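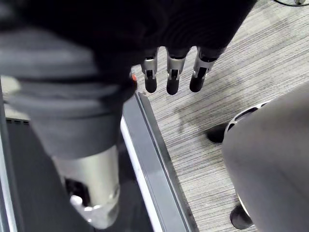

Notes for session 8: the Sotgate visit

Read these before the seminar and bring your own notes from the open day. Liên Kiều will lead the discussion, and she'll want to hear what you saw, which may differ a good deal from what you were told.

The Sotgate demonstrators made three claims in their opening talk. The hands are "as capable as a person's" for everyday items. The system needs no special room. It is ready for trial in shops, starting with the Hotero branch in Etville. I would treat all three as sales talk until we have figures.

On the first claim, the handout gives 3,017 grasps and a success rate, but doesn't say what counted as a success. Was an item held for a second, or carried and put down where it was wanted? Lộc Quan asked this and was promised a reply by December. Note too that a fingertip tells you little by itself. A rounded rubber tip may grip well on one surface and badly on another, and we were given no breakdown by object.
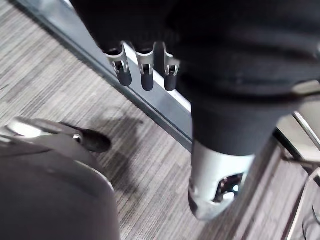 Fig. 1. Fingertips over the carpet. Note the slotted metal joints behind the rubber tips.

The second claim is weaker still. An ordinary carpet and ordinary furniture are a fair start, but a shop has children, trolleys and spills. We had a talk of 60 minutes and very little time for questions, and nobody from Sotgate would say how often staff have to step in.
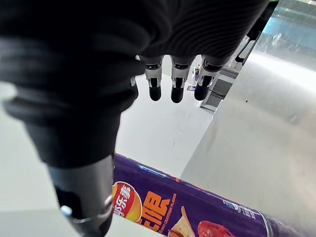
Fig. 2. Open hand above a snack canister lying on its side. What would you need to measure before calling this a reliable pick?

For comparison, look again at the Diệp report from session 5. It covers only 228 attempts, far fewer than Sotgate's, yet it lists every failure with a cause. I know which of the two I'd trust with a shelf of glass jars.

For the seminar, write one page on a single claim from the talk. Say what evidence was offered, what was missing, and what test you would ask for. Don't write about whether the robots looked impressive. Marks are lost for repeating the brochure.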